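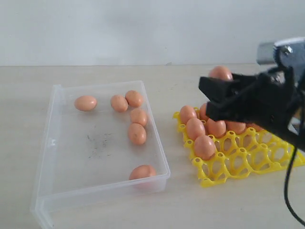 Has the egg cell reduced the amount of hand packing at Durnuvby?

Only on one line, and only for part of the morning. The other lines are packed by hand as they were before the Waslow grant, with the same number of people on shift.

## Where the work stands

We said in the proposal that Honus would be moving eggs from box to tray without a person beside it by the end of the first period. It isn't doing that. It runs with an operator in reach of the stop button, and the operator is one of our regular packers. So far we have added a machine to the bench and taken a packer off packing to watch it.

Brinkmann, who supplied the cell and the software, describe the period as a success. Their summary is attached and I'd ask you to read it next to our own shift sheets. Their best run was 1000 eggs. It was done on their settings, with their technician present and with eggs our staff had sorted for size beforehand. We don't sort for size before packing on a normal day, and the sorting time appears nowhere in their figures.

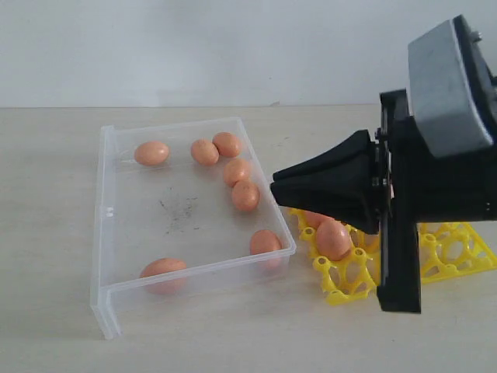

*Transfer from clear box to yellow tray, Durnuvby bench.*

## What has changed for the packers

We held back 30 minutes at the end of one shift in February to ask the packing staff how they were finding it. The main points, with the polite parts left out:

- Watching is more tiring than packing. People who pack all day said they would take a full shift at the tray over half a shift at the screen.
- The pace is set by the arm. When it stops, the operator waits, and then gets asked why the line is behind.
- Sore wrists were the reason we gave for applying. The two people with the worst wrists are not the ones assigned to the cell, as they hadn't done the training day.
- Cracks used to be caught by touch and by sound. An experienced packer feels a hairline crack as the egg is picked up. With Honus the check has moved to the end, after the tray is full, and several people think it is a worse check there. I agree with them.

Training took 22 hours per operator against the single day in Brinkmann's offer. Most of the extra time went on restarts and on learning which error messages can be ignored. I would like a shorter list of messages that can be ignored – or no such list.

There is also the question of pay. The operator role has no grade. At present a packer who runs the cell earns a packer's wage, and we have been asked, fairly, whether the job is more skilled or less. We have no answer yet and Brinkmann can't give us one.

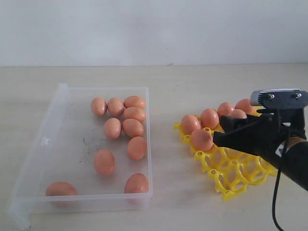

*Eggs sit in the back rows of the tray. Most front cups are still open.*

## Money and time

Spending is within budget, mainly on account of the second cell not having been ordered. I don't count that as a saving. The service contract was quoted as optional and has behaved like a requirement: Brinkmann came out 3 times this period, each time for something we weren't permitted to adjust ourselves.

The claim in the proposal that the cell would "free staff for higher value tasks" should be dropped or made specific. I wrote that sentence and I couldn't tell you now which tasks I meant. Washing and grading are fully staffed. Dispatch could use someone in the early morning, but the cell runs later in the day and the hours don't match up.

What I can say in its favor is narrower. The grip settings 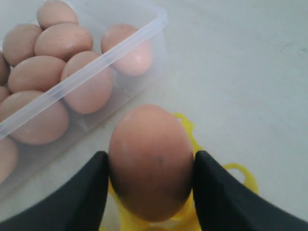

were left alone after the first weeks, and the packers have stopped complaining about them. They do still complain about reloading, which means leaning across the guard rail with a full box. A lower rail has been requested. Two of the operators have also said they like knowing how the thing works, and both have asked for more training, so I don't want to write the project off on their behalf.

## Next period

1. Hold the second cell until Honus has run a full week on unsorted eggs.
2. Count operator time, sorting time and reloading time in every throughput figure, ours and Brinkmann's.
3. Train the packers with wrist trouble first.
4. Move the crack check back to before the tray, even if it costs speed.
5. Settle the grade for the operator role with the staff before the next schedule goes up.

We are asking Waslow to move the second-cell money to the following period. If the full week can't be done, we would sooner return it.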